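Prunholm rig

The Prunholm rig is a two-armed teleoperated suturing robot built in a shared workshop in the former Arrieta bottling plant. It is a bench machine for practicing needle driving and knot tying at small scale. It has no medical approval and is not meant for use on patients. The design was started by Mereana Lowther, a machinist and member of the workshop, and was finished with help from other members over 14 months. The name comes from the street on which the workshop stands.

Background

Lowther began the project after buying a box of retired wristed instruments at a hospital surplus sale. The instruments were mechanically sound but had reached the use limit set by their maker and could no longer be sold for clinical work. Each one is driven by cables that run down the shaft from a set of discs at the back end. Turning the discs moves the wrist and opens or closes the jaws.

Her first aim was only to find out whether the discs could be turned by hobby motors. A test stand with four motors and a single instrument was working by November. Other members of the workshop then asked for a second arm, and the plan grew into a pair of arms with hand controls.

Mechanical design

Each arm hangs from a square frame of aluminum extrusion bolted to a steel table. The frame was cut in the workshop on a Rimex cold saw. An arm has three main joints, which swing the instrument from side to side, tip it forward and back, and slide it in and out. The first two are arranged as a parallelogram linkage, so the shaft always pivots around one fixed point in space. The pivot point is set with a pointed brass gauge before each session.

The linkage plates are milled aluminum. Covers, cable guides and motor brackets are 3D printed, and the two arms together use 61 printed parts. Early brackets were printed in PLA and sagged near the motors after long sessions. They were replaced with nylon ones.

The motor pack at the back of each arm is called the drive box. It holds four geared motors, each ending in a pronged coupler that presses against one disc of the instrument. Springs behind the couplers let them seat themselves when the motors turn slowly after an instrument change. Changing an instrument takes one person and no tools.
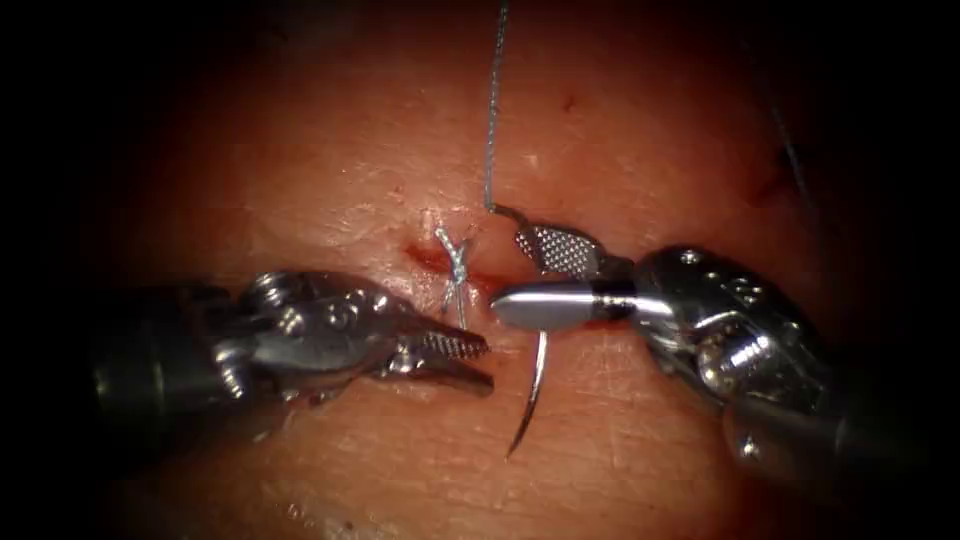
Suturing was chosen as the standard test for the rig because it uses every joint and shows up slack in the cables quickly. A run consists of passing the needle, tying off, cutting the thread, and moving on to the next stitch. Both arms have to work very close together for most of this. With a finished knot sitting over the cut and its tails trimmed short, the right grasper holds the curved needle while the open jaws of the left one are only a small gap away. Contact between the two instruments at that distance is the most common fault recorded in the workshop log. It rarely does damage, but a hard knock can shift a coupler, and the arm must then be homed again.

Controls

The operator sits at a separate desk and holds two hand controllers. These are built from printed links with a magnetic angle sensor at each joint. Motion is scaled down, usually by a factor of three, so that a large movement of the hand gives a small movement at the tip. A foot pedal disconnects the controllers from the arms. The operator can then bring both hands back to a comfortable position and reconnect.

The control program runs on a used desktop computer under Linux. A Drullier motor board in each drive box handles the fast current and position loops, and the desktop sends it new targets 1188 times a second. The program was written by several members and is kept in the workshop's own repository. A written log of settings is taped inside the lid of each drive box, as the two arms do not use the same gains. The right arm has slightly stiffer belts and needs less damping.

Three conditions will stop the arms. They are a released pedal, a motor current above the set limit, and a loss of signal from the desk for longer than a tenth of a second. A large red switch on the table leg cuts motor power directly and does not pass through the computer.

Cable tension

Cable tension has taken up more of the builders' time than any other part of the work. The cables inside a retired instrument have already stretched, and they stretch further with use. When a cable goes slack, the disc turns a few degrees before the wrist starts to follow. The operator feels this as a delay whenever the direction changes.

The program corrects for part of the slack. At startup it rocks each motor back and forth under low power and notes where the current rises, then stores the width of the dead zone for each axis. The correction works well for the wrist and less well for the jaws, where friction hides the point at which the cable tightens. Instruments with a dead zone wider than eight degrees are set aside for parts.

Thread handling

Long thread is harder to manage than the needle. It can wrap around the wrist, where the pivot pins and pulleys give it many places to catch. Operators are taught to pull thread through in short steps and to put the needle down before sorting out a loop. Pulling with the thread caught behind the wrist can load a cable on one side and throw off the stored slack values.

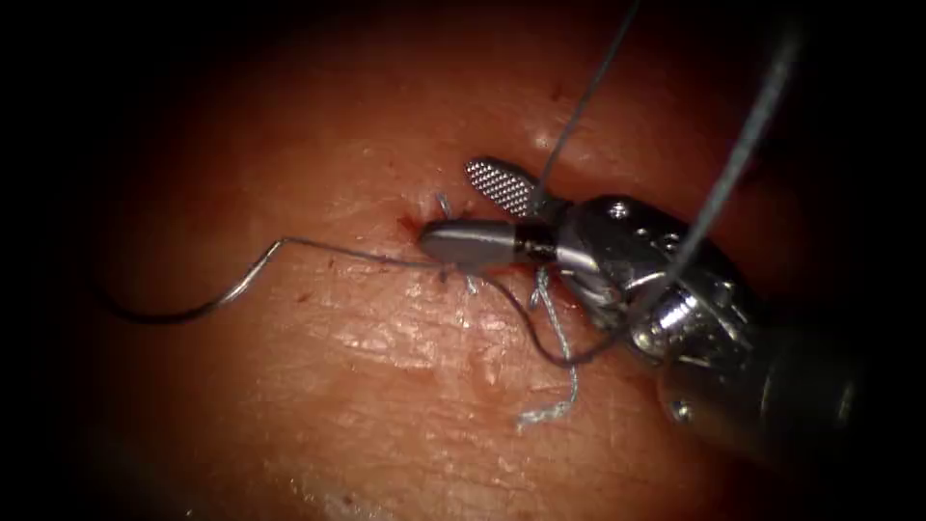

Can the rig be built without surplus instruments?

Members have tried. A printed wrist with steel pins moved correctly but could not grip a needle firmly enough to drive it, and its cables cut into the plastic pulleys. A machined version has been drawn but not made. For now the rig depends on surplus instruments of one type, and the couplers would have to be redesigned to fit another.

Cost

Parts for the rig came to $2,646, not counting the instruments, the table, and the desktop computer. The motors and gearboxes were the largest expense, followed by the motor boards. Milling was done on workshop machines at the normal member rate.

Current use

The rig stays set up in the back bay of the workshop and can be booked in the evening by members who have completed a short introduction. Lowther still maintains the drive boxes. Work in progress includes a lighter set of hand controllers and a bracket that will let the camera be moved without taking the left arm off its frame.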